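Home | Guides | Set-Up | Teaching | Troubleshooting | Forum

Darkier Two-Arm Bench Guide
Section 6: Teaching a Task by Remote Control

Now for the fun part! By this point your arms are bolted down, the Wutow software can see both of them, and you're ready to drive them yourself and record what you do. If you've never done this before, expect your first few tries to be clumsy. Everyone's are, and the arms get easier to steer surprisingly fast.

Our sample task is placing a cup at a coffee machine. It's a great first lesson: one arm does the careful work, and the cup has to end up in a small spot.

Before you start

1. Clear the middle of the table so both arms can move freely.
2. Set the coffee machine at the far side, within easy reach of the left arm. Leave it unplugged for practice.
3. Open Sandoval and choose New Task. Type a short name, such as "cup to machine."
4. Hold both hand controls still for three seconds until the status light turns green.

CAUTION: Keep hands and faces out of the arms' reach whenever the light is green. Know where the stop button is before you touch the controls.

Recording a demonstration

5. Press Record and wait for the beep.
6. Bring the left gripper to the cup slowly. Close the fingers until they hold it, then stop squeezing.
7. Move the cup toward the machine and line it up under the spout.

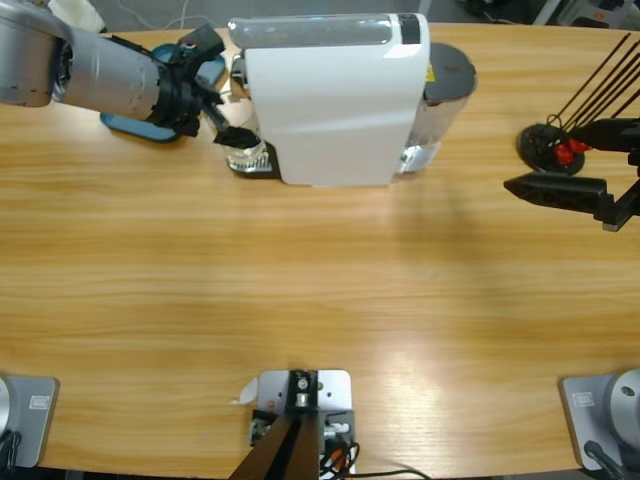 Figure 6-3. Left gripper holding a clear cup beneath the spout.

8. Lower the cup the last little bit, open the fingers, and back straight out.
9. Press Record again to save the run.

NOTE: Park the right arm off to the side if your task doesn't need it. Its position is recorded too, so try to park it in the same place each time.

NOTE: Did you bump something? Press Discard and go again. A pause is fine, but a run with a knocked-over cup will teach the wrong thing.

How many runs?

Start with eight good ones and play them back. Then move the cup's starting point a little and record more. Ida Kramer at our Loldale workshop saved 209 runs of this one task, and it's a joy to watch her steer. You won't need nearly that many to get a first result!

When you're happy with the set, go to Section 7 to start training.

14 comments | 38 shares

Related guides
Mounting the Arms
Matching the Hand Controls to the Grippers
Sorting and Trimming Saved Runs
Care of Gripper Fingers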